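Two arms packing takeout orders - is anybody close to using this for real work?

Plulside Forum > Shop and Home Automation > General
Started 16 May 2018

agalang
I run a small coffee counter with a snack shelf, and the job I would most like to hand off is bagging. Two cups with lids, one bag of chips, straws, napkins if they ask. We did 300 of those orders in April and it pulls someone off the machine every time. I keep seeing two-arm setups where this is the demo task. Cups go in the paper bag, then the snack, then a straw from the holder.

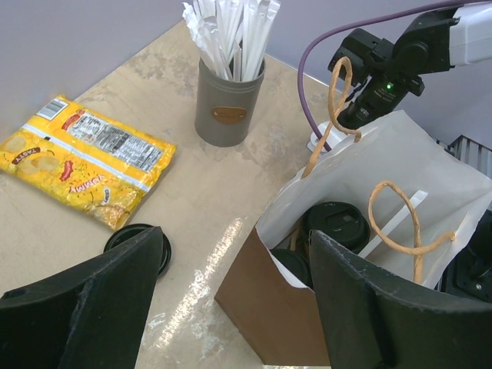 My question is whether any of you would trust a pair of arms with a full order yet, with a customer standing there. I don't care if it's slow. I care if it tips a coffee.
Arnel Galang

millie_b
No. I worked on the line side at Harneo for five years and the cup is the easy part. A cup is stiff and it has a known diameter. The paper bag is the problem. It folds, it slides, and the handles flop wherever they want. Get a finger caught in a twisted handle and you drag the whole order across the counter.

tapia_az
I disagree with millie_b, at least partly. You can hold the bag with one arm and load with the other. That is the point of having two. Cruzado had a cell doing it with boxed pastries and it got through 82 orders before a person had to step in. Pastry isn't coffee, I know.

millie_b
Boxed pastries are boxes. Show me 82 with open paper bags and I'll change my mind.

estrella_bv
What slows it down is the small stuff. Straws in paper sleeves are a pain because they lie against each other in the cup and the gripper pulls two. Then one ends up on the table and the arm has to pick it off a flat surface. My nephew can do that at age three. Our test cell at work takes 28 seconds for a single straw when it goes well.

The order I would try, if you want to experiment with a setup like this:

1. Bag open and standing before anything else moves. Do it by hand at first.
2. Cups next, lids already pressed on.
3. Snack after the cups. A flat pouch like the yellow one can go in on edge, but watch that it doesn't catch on a handle.

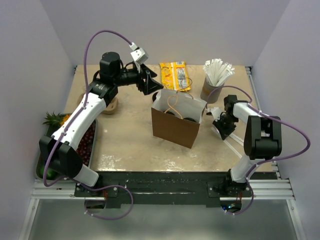 4. Straw last, one at a time.
5. Stop there. Let a person pick up the bag by the handles and pass it over.

agalang
Thanks, that is more useful than what the Brestia sales rep sent me. If step 1 and step 5 are both done by a person though, what am I saving?

estrella_bv
Right now, not much. You save the middle part. On a busy morning that might be worth something, on a slow one it isn't.

tapia_az
I would skip the straws entirely and put them out for people to take. Half of our customers don't want one. Then the job is cups and a snack, and I think arms can do that today.

c_mridha
Same question comes up for home use and I land closer to millie_b. I want one to put groceries away. Fruit, soft bags, cans, all different. If two arms on a bolted-down table need the bag set up for them, my kitchen is a long way off.

tapia_az
Kitchen is a harder job than a counter. At the counter you get the same items all day long.

millie_b
Until the supplier changes the bag. Ours did that twice in one year and we redid the grip settings both times. Arnel, ask for the drop rate in writing, with full cups.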